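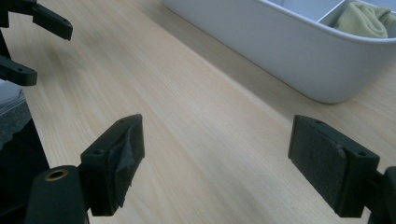
The light wooden tabletop, on a Monday.

When I moved to Wumham I had a plan for my English. I would read one novel each month, write down every word I did not know, and learn the list on the tram. I kept to it from March until July. The notebook reached 1,192 words and I could use very few of them. I knew "hoarfrost" and "brigand", but I did not know what to say when the woman at the bakery asked me "How ya going?" The first time I answered "By bus."

So this post is about small talk, which was never on my list.

In Fliltasholm, where I grew up, you do not speak with strangers unless something is on fire. My neighbour on the same stairs greeted me with his chin for 11 years and I considered him a warm person. In Wumham people tell you about their knee operation while you both wait for the lift. At first I thought they were lonely, or that they wanted something from me. After some time I understood that the knee is a kind of gift, and you are supposed to give back something of similar size. Not your divorce. The weather on your side of town is fine, or a mild complaint about parking.

I started to collect these conversations in place of the words. There is a café called Fikre near the library where I go before work, and the queue is slow, so it is a good school. I allowed myself 3 sentences for each person and no preparation. The best sentence I have found is "Busy today?", because it works on everyone and the other person does all the labour. The worst is "What do you do?" I still ask it too early, and I can see the face close a little.

The hardest part is the ending. In my language we have a word which finishes a conversation politely, like closing a drawer. In English I have counted only bad solutions. "Anyway" feels rude to me, although my colleagues use it all day. "I'll let you go" is strange - I was not holding you! For now I say "Right then" and pick up my bag, even if the bag was already in my hand.

Last month I travelled on the ferry to Gorkoren, 47 minutes each way, and sat beside a man with a box of seedlings on his lap. We spoke about tomatoes the whole crossing. He told me to pinch out the side shoots and to never water the leaves in the evening. I have no garden, only a windowsill with 2 pots of parsley, but I asked many questions and I did not translate anything in my head before I said it.

The notebook is still in the kitchen drawer. I have added one word since July, and it is "seedling".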